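생활 > 정리·수납 > 작업실·창고

바닥에 굴러다니는 잡동사니, 통 하나에 다 넣어도 되나요

Rohani Gunawan

작업실 겸 창고로 쓰는 작은 방이 있습니다. 나무 작업대가 하나 있고 그 위에 회색 트레이를 올려 두고 씁니다. 뚜껑 없는 넓은 통인데, 어디에 둬야 할지 모르는 물건은 일단 거기로 들어갑니다. 장갑, 플라스틱 숟가락, 지우개, 빈 병, 어디서 빠졌는지 모르는 경첩 같은 것들입니다.

처음에는 저녁마다 비우기로 했는데 11월 들어서는 거의 손을 못 댔습니다. 필요한 게 있으면 통을 뒤적이고, 찾으면 쓰고, 다시 던져 넣습니다. 물건이 많아서 문제라기보다 종류가 제각각이라 어떻게 나눠야 할지 모르겠습니다.

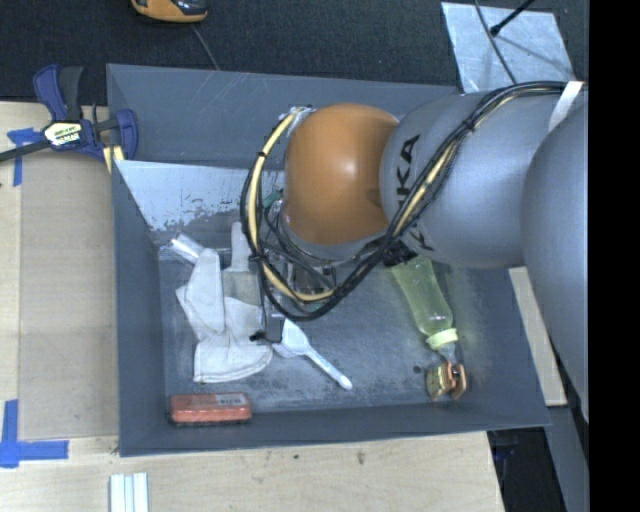 서랍장을 새로 살 생각은 없습니다. 자리도 없고, 벽 쪽에는 이미 선반이 있어서 더 놓을 수가 없습니다. 동네 생활용품점에서 칸막이 상자를 봤는데 작은 것이 1,580원, 큰 것이 2,980원이었습니다. 작은 것을 여러 개 사는 게 나은지, 큰 것 하나로 충분한지 궁금합니다.

그리고 통 안쪽 벽에 칠이 벗겨진 데가 있습니다. 바닥도 긁힌 자국이 많고요. 이대로 써도 되는지, 다시 칠해야 하는지도 알려 주시면 감사하겠습니다. 음식을 담는 통은 아닙니다.

도움이 됐어요 24 · 댓글 3

Hicham Benmoussa

저도 비슷하게 쓰다가 바꿨습니다. 통은 그대로 두시고, 통 안에 들어가는 물건의 자격만 정하시면 됩니다. 저는 "오늘 쓰던 것"만 넣습니다. 작업이 끝나면 통을 들고 선반 앞으로 가서 하나씩 제자리에 놓습니다. 자리가 없는 물건이 남으면 그때 자리를 만듭니다.

적어 주신 물건만 놓고 보면 이렇게 나누겠습니다.

장갑은 통에서 빼고 벽에 고리를 달아 거세요. 천 장갑은 바닥에 깔리면 그 밑으로 작은 부품이 들어가서 찾기 어렵습니다. 한 짝만 남은 장갑은 걸레로 쓰거나 버리시고요.

경첩과 나사는 작은 칸막이 상자로 갑니다. 경첩은 맞는 나사와 함께 지퍼백에 넣고 어느 문에서 나온 건지 적어 두면 나중에 편합니다. 출처를 모르면 "모름"이라고 적습니다. 저는 "모름" 봉지를 1년에 한 번 열어 보고 그대로면 버립니다.

지우개는 연필 있는 데로 보내시면 됩니다. 숟가락은 풀이나 퍼티를 덜 때 쓰시는 거라면 붓과 같은 칸에 두시고, 주방에서 온 거라면 다시 주방에 가져가지 마세요. 작업실에서 한 번 쓴 숟가락은 작업실 물건입니다.

빈 병은 쓸 계획이 있으면 오늘 라벨을 붙이고, 없으면 헹궈서 재활용으로 내놓으세요. 내용물이 뭐였는지 모르는 병에는 다른 걸 담지 않는 게 좋습니다.

상자는 작은 것을 권합니다. 큰 상자를 사면 통이 두 개가 됩니다. 저는 Trekora에서 나온 12칸짜리를 쓰는데 칸막이를 뺄 수 있어서 경첩도 들어갑니다. 다만 뚜껑 걸쇠가 뻑뻑해서 장갑 낀 손으로는 잘 안 열립니다.

도움이 됐어요 12

Rizal Tjoa

그냥 작은 거 두 개 사세요. 하나는 쇠붙이, 하나는 나머지. 더 나누면 귀찮아서 안 하게 됩니다. 저는 그렇게 합니다.

Sulastri Lubis

칠 벗겨진 것에 대해서만 답합니다.

통 재질부터 확인하세요. 금속이면 벗겨진 곳에 녹이 올 수 있으니 고운 사포로 가장자리를 갈고, 먼지를 닦고, 금속용 프라이머를 얇게 바른 뒤 칠하면 됩니다. 마를 때까지는 쓰지 마시고 시간은 제품 설명을 따르세요. 플라스틱이면 녹 걱정은 없고, 벗겨진 조각이 물건에 묻는지만 보시면 됩니다. 들뜬 조각을 손톱이나 헤라로 떼어 내고 그냥 쓰셔도 됩니다.

바닥은 칠하지 않는 쪽이 낫습니다. 경첩 같은 걸 던져 넣으면 금방 다시 긁힙니다. 고무 매트나 두꺼운 펠트를 바닥 크기에 맞게 잘라 깔면 소리도 줄고 작은 부품이 덜 미끄러집니다. 펠트는 가루가 끼니 톱질을 자주 하시면 고무로 하세요. 저는 접착제로 붙였다가 청소할 때 고생해서 지금은 그냥 얹어만 둡니다.

Rohani Gunawan

답변 감사합니다. 작은 상자 두 개로 시작해 보겠습니다. 장갑 고리는 집에 남은 게 있어서 오늘 저녁에 달려고 합니다. 통은 자석을 대 보고 재질을 확인한 다음 매트를 깔겠습니다. 경첩은 아무리 생각해도 어디 것인지 모르겠어서 일단 "모름" 봉지로 갑니다.

Sulastri Lubis

알루미늄이면 금속이어도 자석이 안 붙습니다. 참고하세요.

태그: 작업실 정리, 수납함, 공구, 트레이, 칠 보수

공유 2 · 저장 12

문의하기 | 이용약관 | 개인정보 처리방침 | © Girnholm 생활 도움방 | 맨 위로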